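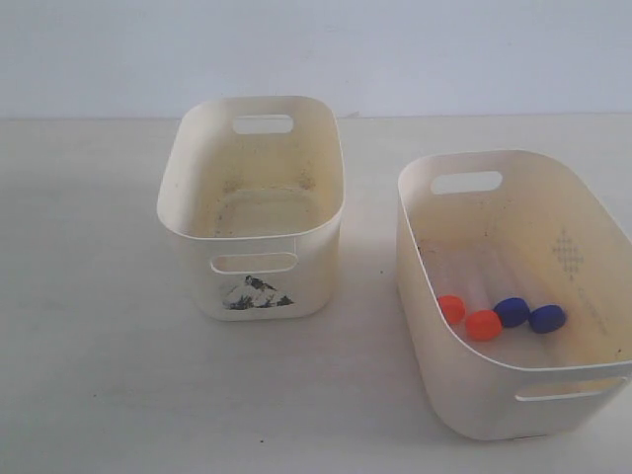
Stains inside cream plastic bins, how to clean before I use them again?

Posted by Ferkik227

Hello everybody. I have cream colored storage bins, open on the top, with a handle hole at each end. One of them has a small printed picture of a mountain under the handle, like an ink painting, and I like it very much. The floor of this bin has brown and gray patches, and there are darker spots near the back corners. I have washed it two times with dish soap and a sponge and the patches stayed. I want to keep kitchen towels in it. What can I use that will not damage the plastic or the small picture? Bleach I prefer to avoid.
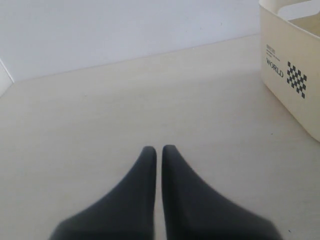

Replies

Prutum

Make a thick paste from baking soda and a little water. Put it only on the floor of the bin and leave it for one hour. Then rub with a soft cloth in small circles. For the corners I take an old toothbrush. Rinse well and let the bin dry completely before you judge the result, as wet plastic hides a stain.

Please do not rub the printed picture with the paste. Baking soda is mild but it can still scratch a print. On the outside use only soapy water and your hand.

If it was oil that made the stain, it can be deep in the plastic and then it will become lighter but not disappear.

Drenetti_3048

just put a paper liner in the bottom, the towels don't care

Danzer300

I agree with the paste. I would add one thing: after rinsing, put the bin in the sun on a dry Sunday, with the inside facing up. My own bins had tomato stains and they became much lighter after up to 300 minutes outside. Do not leave them out for many days, the plastic can become yellow and weak.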